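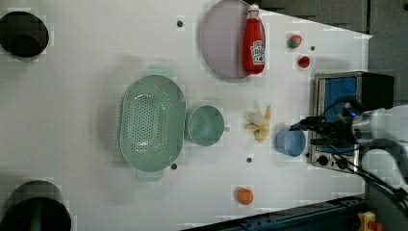

Chunhua Ye learned to cook at 40, after her mother moved away from Culport and there was no more soup in the refrigerator on the weekends. Before this she ate at work, or she ate bread. "I was not ashamed," she told me. "I was only tired of bread."

We met in her apartment above the Stancombe bakery, where the smell of other people's food comes up the stairs all morning. She now teaches an evening course for adults who never learned to cook. There are 16 places and the list for June is already full.

I asked her what the students are afraid of. She thought for a long time. "The knife, a little. The oil, more. But mostly they are afraid of the moment when the recipe says 'until done'. They want a number." She does not give them a number. She makes them taste the onions every few minutes and say out loud what has changed.

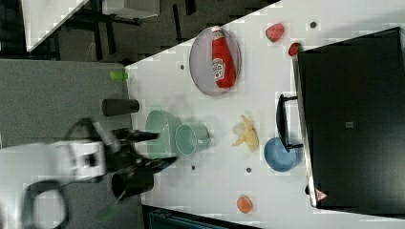 A white tabletop, with a dark gray cup lying on its side.

In the first lesson there is only rice. Some students complain, she said, because they paid for a course and expected at least a chicken. One man from Tridden went home in the break. He came back the next week and asked if he could do the rice again.

Her mother, Sial-born and strict, never used a written recipe. When Chunhua called her to ask for the soup, the answer took 60 minutes and did not include one quantity. "She told me who was at the table when she made it the first time. She told me about the rain. Then she said, add the ginger, you know how much." Chunhua did not know how much. She made the soup 2 times in one week and threw both away.
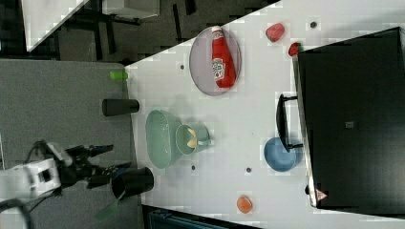 Ketchup and a strawberry-like fruit: small things that end up on one table.

I wanted to know her opinion about bottled sauces, because many teachers are severe about them. She is not. "If a person puts ketchup on an egg he cooked himself, I am happy. He cooked an egg." What she does not like is expensive equipment bought before the first lesson. She owns one good pan, and the rest came from neighbors.
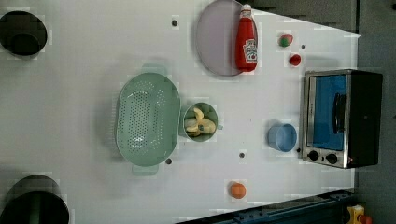 The subject she returned to, several times, was eating alone. Most of her students live by themselves, and they told her it feels foolish to set a table for one person. She gives them this as homework — a plate, a glass, a chair, the telephone in another room. Not everybody does it. "They say they forgot," she said. "It's possible."

Before I left, she heated some soup for us. I asked if it was her mother's. She said it was close, but her mother still finds too much ginger in it.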